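Small Shop Automation Board > Buying and Budgeting > Wrist camera: pay for the better one or not?

nmanriquez
Posts: 41
Joined: April

Okay so I'm trying to put together the equipment list for our second arm and I'm stuck on one line. We do light kitting at Firarbridge (picking small parts out of bins, dropping them in trays, nothing fancy) and the first arm has been fine. It has the little camera that came in the starter bundle, up at the wrist. For the second one I can buy the same camera again for $245, or go up to the Palacios global shutter unit at $753.

That's a big jump for a shop our size! My boss already thinks the first arm was a toy. I have to hand in the numbers for the whole cell, and I also need to leave $300 for spare fingers and pads - we go through them faster than I planned.

Has anybody gone from the cheap one to the expensive one and felt it was worth it? We're doing mostly teleop right now and saving the video so we can train on it later.

- Nayeli

bentbracket
Posts: 1,206

Get the cheap one. I'm not even kidding. For bin picking your arm is standing still when it matters. Nobody grades you on what the camera sees on the way over there. Put the $500 into a decent light and a bench that doesn't wobble.

tray_goblin
Posts: 388

Disagree with bentbracket, at least if you're training on the video. If you're just driving the thing by hand with an overhead view, sure, whatever, the wrist camera is a bonus. But if every image goes into the pile then every smeared one goes in too, and you're paying for storage and somebody's afternoon to sort them out.

I priced it out last year and the sorting time was what got me. We bought two of the good ones. No regrets, except the cable is stiff as a coat hanger and you need to budget for a longer one.

bentbracket
Posts: 1,206

You can throw out smeared images with a script in ten minutes. And before anybody spends a dime, turn the exposure down! Half the bundled cameras ship on auto and in a dim shop they hang open forever. Nayeli, what are your lights like?

nmanriquez
Posts: 41

Lights are... not great. Two old tubes on the ceiling and whatever comes in from outside. I did try fixed exposure once and the picture got so dark that our operator complained, so I put it back on auto and forgot all about it. Sounds like that was dumb.

tray_goblin, how much longer on the cable? I had the stock one in my spreadsheet.

tray_goblin
Posts: 388

Not dumb, everybody does it. We went one size up from stock and it was still tight at full reach, so two sizes. Also check whether your wrist bracket fits. The Palacios body is deeper than the bundle camera and we had to print a new mount (cheap, but it ate a whole day because the first one cracked).

acortes_clerkgate
Posts: 97

Hi, Araceli Cortés, I do the purchasing side at Clerkgate so I come at this from the boring end. A few things I'd put on the sheet that people leave off:

The lens. The Palacios is sold without one, at least from the dealer we use. Ask before you write down the price.

A light on the wrist or over the bench. We set aside $300 for lighting per cell and have never had leftovers.

Somebody's time to redo the calibration. New camera, new mount, you're doing it all over again.

So if you take the pricey route your $753 isn't $753. If you stay with the $245 one you can do the light and your spares, and come out at $845 for all three. I'd go that way first and ask for the better camera in the next round, with some of your own pictures to back up the request. Bosses like pictures.

tray_goblin
Posts: 388

That's fair on the lens, I forgot it because ours came off another job. I still think she ends up buying twice. If the slow shutter camera isn't good enough you've spent the $245 and then the $753 anyway.

acortes_clerkgate
Posts: 97

You might! But then it's a spare for the first arm. I've seen worse things sitting in a drawer. We have a whole Clonance vision kit in the box that someone before me swore we needed.

nmanriquez
Posts: 41

Okay, pulled one out of last week's folder so we're all talking about the same thing. I picked a bad one on purpose. 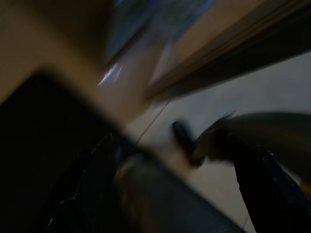

Bundle camera on the wrist, a bad one for blur

All those streaks run on the same diagonal, and I can't read any fine detail in it at all. There's a little orange speck way over on the right and I couldn't tell you what it is, and I work there. I haven't gone through to see how many are like this, so please don't quote me on how common it is.

bentbracket
Posts: 1,206

Okay, that's pretty bad, I'll give you that. But look at the shadows in the corners too. Light first. Then lock the exposure and run the same job again before you decide anything.

tray_goblin
Posts: 388

I'd have the good camera on order already, lol. A global shutter alone won't save you from a long exposure though, so bentbracket isn't wrong about the light. Hate typing that.

nmanriquez
Posts: 41

Ha! All right. I'm going in with Araceli's version: same camera, the $300 for lights, the $300 for spares. And I'm putting the Palacios on a second page with lens, mount and longer cable all priced in, so it's ready if the blur is still there after I fix the exposure.

Does anyone have a bench light they like that doesn't throw glare off shiny parts? Ours are mostly bare metal and it drives me nuts.

acortes_clerkgate
Posts: 97

Get a diffused panel and mount it off to the side. I'll look up the one we order and message you the part number tomorrow.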